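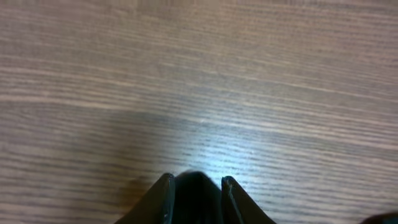 # Reflet sur la table et vêtement sombre : comment séparer les deux effets dans une ablation ?

**Kendra Chan**

Bonjour,

Je travaille sur une politique apprise par imitation pour la manipulation de vêtements, avec une caméra au poignet comme seule entrée visuelle. Le jeu de données interne (projet Hullasside) compte 886 épisodes, dont 432 avec un vêtement sombre. L'encodeur d'images est gelé, seule la tête d'action est entraînée.

En évaluation, la politique se comporte correctement sur les tissus clairs. Sur les tissus sombres, elle descend souvent à côté du bord et ferme les doigts sur le bois. En regardant les cartes d'attention, je vois que deux zones ressortent presque à chaque fois : le reflet de la lampe sur le plateau, et les petits détails blancs du vêtement (embouts de cordon, lettres imprimées). Le bord du tissu, qui est pourtant ce que je veux saisir, ressort peu.

Mon hypothèse de départ était que le vêtement sombre pousse l'exposition automatique vers le haut, que la table sature, et que l'encodeur perd le contraste utile. Mais le reflet existe aussi quand la caméra ne voit que la table, donc je ne peux pas tout mettre sur le compte de l'exposition.

Ce que j'ai déjà essayé :

- augmentation de luminosité et de contraste à l'entraînement : peu d'effet ;
- masquage aléatoire de rectangles dans l'image : un peu mieux sur les tissus clairs, rien sur les sombres ;
- réentraînement avec deux graines différentes : même comportement.

Je cherche un protocole qui me permette d'écrire dans l'article « l'échec vient de X » sans que le relecteur me réponde que X et Y varient ensemble. J'ai de quoi faire 200 essais réels, pas plus, le bras est partagé.

Pour donner une idée du type d'image, avec un sweat sombre, les deux embouts blancs et une grande partie du bois quasiment blanche :

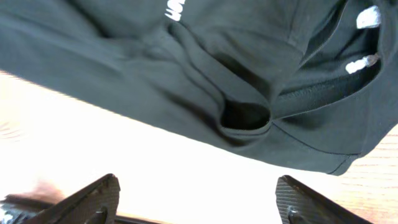
## Réponses

**vbrunet_asserv**

Bloque l'exposition et la balance des blancs. Tant que c'est en automatique tu ne peux rien conclure. Et mets un filtre polarisant si la monture le permet.

**Lise_Garrigue**

D'accord pour bloquer l'exposition, mais cela ne suffit pas pour répondre à la question posée. Si tu bloques et que ça marche mieux, tu sais que l'exposition joue un rôle, tu ne sais pas si c'était par la saturation du bois ou par le bruit dans le noir. Je ferais un plan croisé, avec deux facteurs à deux niveaux :

1. Exposition fixe, réglée sur la table nue, ou exposition automatique.
2. Lampe directe ou lampe diffusée par un panneau. Le panneau étale le reflet sans trop changer la quantité de lumière, à vérifier au luxmètre.

Quatre conditions, cinquante essais chacune, tes 200 essais y passent. Garde le même vêtement et une liste de poses initiales commune aux quatre conditions, tirée au sort avant de commencer. Alterne les conditions par petits blocs. Si tu fais toute une condition le matin et l'autre vers 17 h, la lumière de la fenêtre entre dans le résultat.

Pour la mesure, je ne me contenterais pas du taux de réussite. Note la distance entre le point de fermeture des doigts et le bord du tissu le plus proche. Une variable continue te donnera beaucoup plus d'information à cinquante essais par case.

Il y a aussi un contrôle hors ligne qui ne coûte pas de temps de bras. Tu prends tes images d'évaluation, tu découpes le reflet et tu le remplaces par du bois pris ailleurs dans la même image. Tu repasses dans la politique et tu regardes de combien l'action prédite se déplace. Même chose pour les embouts blancs, remplacés par du tissu voisin. Si l'action bouge beaucoup dans un cas et très peu dans l'autre, tu as déjà la moitié de ta réponse. Attention aux bords du collage : il faut un témoin où tu colles un morceau de bois sur du bois ordinaire, sans reflet.

Dernier point, vérifie que le reflet n'est pas corrélé à la pose du bras dans les démonstrations. Sa position dans l'image dépend de celle de la caméra. La politique peut très bien s'en servir comme repère de hauteur, et dans ce cas l'attention sur cette zone n'a rien d'un bug.

**Kendra Chan**

Merci à vous deux. J'ai commencé par le contrôle hors ligne. Remplacer les embouts ne change presque rien à l'action. Remplacer le reflet la déplace nettement, surtout en vertical, et le témoin bois sur bois reste stable. L'idée du repère de hauteur me paraît donc sérieuse. Je lance le plan croisé en janvier, quand le bras sera libre.

J'ai aussi repris les vues où le tissu n'occupe que les bords, parce que le reflet y est bien isolé et que le collage est plus propre :
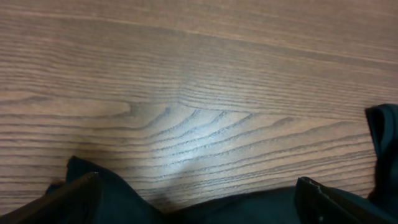 *Pince ouverte, reflet au centre du plateau, pan sombre à droite.*

Pour le filtre polarisant, la monture n'a pas de filetage, je laisse de côté.

**vbrunet_asserv**

Ça se tient avec deux points de colle, un filtre. Mais fais comme tu veux.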